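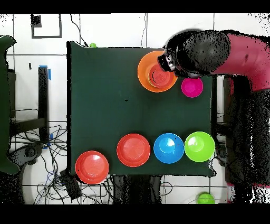

Areeba Lodhi 来信问，塑料碗碟又摔不碎，怎么也值得列一张检查表，她说自己家里的那一套扔在地上十几回了，捡起来冲一冲照样用。

Areeba 的话我读了两遍，心里是同意一半的。摔不碎是真的，我这些年经手的塑料碗碟，真正裂成两半的一只手数得过来。可是摔过以后，碗口那一圈会起毛，盘底会多出细细的划痕，饭粒和油就喜欢待在里头，小孩子的嘴唇又偏偏最爱贴着碗口。所以表还是照旧列，只是今年我把语气放软了一些，也删掉了两条大家抱怨太啰嗦的（虽然我自己舍不得）。

彩色餐具与矮桌区域检查表（附批注）
表号 412
适用地点：Lovinby 活动室，Gresness 分部可参照使用
填表人：Margareta Pop
更新：2019年12月21日

使用办法很简单，每条后面写“合格”“待处理”或者“换掉”，批注写在下面一行，写长一点没关系，我都会看的。请用圆珠笔，铅笔到了一月份就糊成一片了，去年那几页我对着窗户看了半天也没认出来写的是谁的字。

一、桌面
桌面平整，无起皮，无黏手处。四个角用手掌抹一遍，再用指背抹一遍。
结果：合格
批注：深绿色桌面有个好处，白色的米粒和面粉一眼就看得见；坏处是深色的汤汁看不见，要靠手摸。请各位擦桌子的时候从里往外擦，最后把边沿带一下。以前用过一种带香味的清洁液，闻着是舒服，可是孩子们会把饼干直接放在桌上吃，所以还是用清水加一点点洗洁精，再用清水过一遍。

二、桌子的高矮和稳当
桌高 47 厘米，四脚着地，双手按住对角轻轻摇，不应有响声。
结果：待处理
批注：瓷砖地有缝，桌脚要是刚好踩在砖缝上，就会有那么一点点晃，晃得不厉害，但是满满一碗汤放上去就知道了。挪开一掌宽再试，多半就好了。如果挪了还晃，请在这一栏里写明是哪一个脚，不要像上次那样只写“晃”，我趴在地上找了好一阵子。

三、碗碟离桌边的距离
盘子整个放在桌面以内，离边沿至少留出三指宽。
结果：待处理
批注：红盘子的边沿又探到桌子外头去了，左下角那个位置特别容易这样，大家一排一排往下摆，摆到最后总觉得还能再塞一个。我的办法是先摆大的，再摆小的，小碗好说话，往哪儿挪都行。走过去的人衣角一带，盘子就翻，翻了虽然不碎，里面的葡萄可是滚得到处都是，踩上去很滑。

四、套叠
小碗可以放在大盘里，不要把两只尺寸相同的碗硬压在一起。
结果：合格
批注：橙色大盘里坐一只红碗，很好，也好看，端的时候盘子托着碗，烫不到手指。怕的是洗完没晾干就套进去，碗底下闷着一点水，第二天打开有股味儿。Fununura 那一套的碗壁比较薄，套紧了拔不出来，有人用勺子去撬，撬出来一道白印子。碰到这种情况，外面那只泡热水，里面那只倒一点凉水，等一小会儿，自己就松了。

五、碗口与盘沿
用指腹沿碗口转一圈，不应有毛刺、缺口、翘起的合模线。
结果：逐只填写
批注：请一定洗过手、擦干了再摸，手上有水的时候什么都是滑溜溜的，摸不出来。摸到一点点毛刺，可以用最细的砂纸轻轻打两下，打完洗净再摸一遍；摸到缺口就不要犹豫了，放进门后那只纸箱里，我来登记。有一位家长很心疼，说那只蓝碗是孩子最喜欢的，能不能留下来装彩笔。当然可以，只是要在碗底用油性笔画一个叉，免得哪天又混回饭桌上。 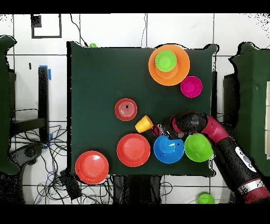 六、杯子
空杯子一律杯口朝下放在沥水架上，桌上的杯子要么立着，要么收走。
结果：待处理
批注：杯子比碗碟更让人操心，它会滚。横着躺在桌上的杯子，谁的手肘一碰就顺着桌面溜下去了，偏偏孩子又喜欢看它滚，大人刚扶起来，转个身又躺下了。我和几位家长说好，饭前饭后各扶一遍就够了，中间随它去，大家都轻松一点。杯子里面比碗难洗，杯底转角的地方要用小刷子，Brophy 牌的那种弯头刷最顺手，柜子左边第二层还有一把新的没拆。杯口如果有牙印（会有的！），印子浅就留着，印子深到能卡住指甲的，换掉。

七、清洗与晾干
热水温度按说明书的上限，不超过 69 度；晾干后再收，碗内碗底都要摸一下。
结果：合格
批注：颜色鲜亮的塑料不一定都耐得住高温，请翻过来看碗底的标识，没有标识的就当它不耐热，温水手洗。洗碗机放在上层，离加热管远一点。另外，红色和橙色的盘子装过番茄酱以后会更红，黄色的会变成橙的，这属于染色，洗干净了就不算问题，不必拼命刷，刷出划痕来反而麻烦。碗里如果看见小黑点，先用指甲刮，刮得掉就是脏，重洗；刮不掉的请在批注里写上颜色和大小，下次再看它有没有变大。

八、桌子周围的地面
过道无碗碟、无水渍；电线靠墙理顺，不横在端碗的人脚下。
结果：待处理
批注：瓷砖地掉一点水就滑，我自己在这上头吃过一次亏，膝盖青了好些天，所以这一条请大家格外担待我啰嗦。掉在地上的碗，不管看上去多干净，捡起来单独放，重洗以后再上桌，不要顺手用围裙擦一擦就还给孩子，我知道大家都这么干过，我也干过。桌子底下的黑色电线缠成一团，还没有收拾，端着东西走左边的时候请绕一步。扎线带在抽屉里，粗的细的都有，每隔一小段扎一下，别扎太死，以后还要拆的。

其他批注

Gresness 那边来信问，椅子为什么不在表里。椅子另有一张表，和柜子、书架放在一起的，下回我一并寄过去。他们还问能不能把“逐只填写”改成抽查，我想了想，人手少的时候可以先查最常用的那几只，剩下的隔周补上，但是补查的日子要写清楚，不然两个人都以为对方查过了。

颜色搭配的事也有人提过，说最好一个孩子固定一种颜色，省得抢。我不反对，只是粉色的小碗永远不够分，绿的又老是剩下，吃饭前为这个哭一场实在不划算。目前的做法是谁先洗完手谁先挑，哭声少多了，手也洗得比从前勤快。

回头再说 Areeba 问的那一句。如果家里只有一套碗碟、一两个孩子，整张表当然用不着，留第五条和第七条就可以，一个月摸一遍碗口，晾干了再收。活动室里碗碟多，手也多，今天你放的明天他来拿，写下来大家心里都踏实些。

填好的表请夹在厨房门边的蓝夹子里，旧的不要扔，夹在后面。需要空白表的话，写信给我或者直接问我要，我包里总带着几张。

搜索本站　请输入关键词　搜索

联系我们　|　© Lovinby 活动室　版权所有　|　返回顶部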